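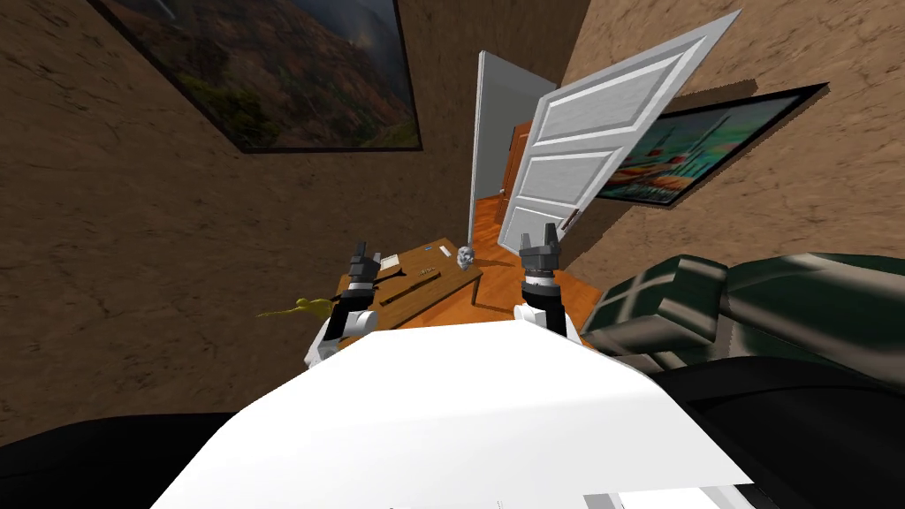

How long should a lime plaster patch cure before it is painted?

Allow two days per millimeter of total patch thickness, then confirm with a moisture meter before opening the paint. A three-coat repair on an interior wall usually needs several weeks.

Repairing Textured Lime Plaster on Interior Walls

This page covers patches up to the size of a dinner plate in lime plaster over masonry or wood lath. Larger failures, ceilings, and walls with active leaks need a different procedure. Gypsum walls are covered separately, and the materials listed below should not be used on them.

1. Find the limits of the loose plaster

Tap the wall with the handle of a screwdriver, starting well outside the visible damage and working inward. Sound plaster gives a short, hard note. Plaster that has let go of its backing gives a dull, hollow one. Mark the boundary in soft pencil. Marker and ballpoint will bleed through limewash and most water-based paints.

Hairline cracks with no hollow sound beside them do not need to be cut out. Rake them to a shallow V with the corner of a scraper, dampen, and fill with finish mix only. A crack that has reopened after an earlier repair is moving. Put a dated pencil tick at each end and check it through at least one heating season before filling it again.

2. Remove the failed material

Wear eye protection and a dust mask rated for fine mineral dust. In a house of any age, test the existing paint for lead before scraping or cutting.

Hold a sharp cold chisel at a low angle and cut along the pencil line first, so that the shock does not travel into the sound area. Then lift out the center. Undercut the edge slightly so that the new plaster is keyed behind the old. On lath, leave any nib that is still firmly hooked over the wood.

Brush out the cavity with a stiff bristle brush and vacuum it. Loose dust left on the backing is the most common cause of a failed patch.

3. Mix the base coat

Base coat, by volume:
2 parts well-graded sharp sand, washed
1 part mature lime putty
Chopped hair or fiber, teased apart, for lath backings only

Measure with the same container throughout. Do not measure by shovel. Beat the putty alone until it loosens, then add the sand in several lots. No water should be needed. If the mix is crumbly, keep beating; most dry mixes are undermixed. The batch is ready when it holds on an inverted trowel.

Lime putty is caustic. Wear gloves and goggles and keep clean water within reach for rinsing skin or eyes. If any gets in the eyes, rinse at once and get medical attention.

The mixes on this page were worked out with Cetilov putty and Grotaron washed sand. Other putties vary in water content, and a test patch on a scrap of brick is recommended when changing supplier.

4. Apply the coats

Mist the cavity with clean water until the backing is evenly dark but has no free water on it. Press the first coat in hard with a small gauging trowel, working from the edges toward the middle. Keep each base coat under 10 mm. Scratch the surface in a diamond pattern once it has firmed up, stopping short of the backing.

Leave the first coat until a thumbnail no longer marks it. Mist again and apply the second coat, bringing it to 2 mm below the surrounding surface. Float it with a wood float after it begins to stiffen. Floating closes the shrinkage cracks that form early on. If cracks appear the next day, dampen and float again.

Protect the work from direct sun, drafts, and radiators. Hang damp burlap in front of the patch, not touching it, for the first few days. Do not use a dehumidifier or fan heater. Lime hardens by taking up carbon dioxide in the presence of moisture, and a patch that dries too fast stays soft.

5. Match the texture

The finish coat is 1 part putty to 1 part fine sand. Practice on a primed board before touching the wall.

Rough, trowel-thrown texture: load a small brush, flick the mix on, and knock back the peaks with a steel trowel.
Sponged texture: lay the coat flat, wait for the shine to go, and dab with a barely damp sponge.
Dragged texture: draw a dry coarse brush across in short strokes, following the direction of the old work.

Carry the texture slightly past the edge of the patch and feather it out. A hard outline will show under raking light even when the color matches.

6. Color

Wait for the patch to cure fully. Use limewash or a vapor-open mineral paint. Acrylic paint traps moisture behind the film and will blister on solid masonry walls.

Pigment can be added to limewash at up to 5 percent of the weight of the dry lime. Soak it in water overnight and strain it before adding. Brown earth pigments dry much lighter than they look in the bucket, so dry a sample on the test board and compare it in daylight. Apply thin coats, one per day, and dampen the wall before each.

Cleaning up

Wash tools before the mix hardens. Unused base coat keeps for months in a sealed tub under a thin layer of water. Do not pour lime residue down a drain.

Text: Vitalii Skoryk. Mix proportions checked by Abelardo Painemal. Last revised 21 Jan 2024.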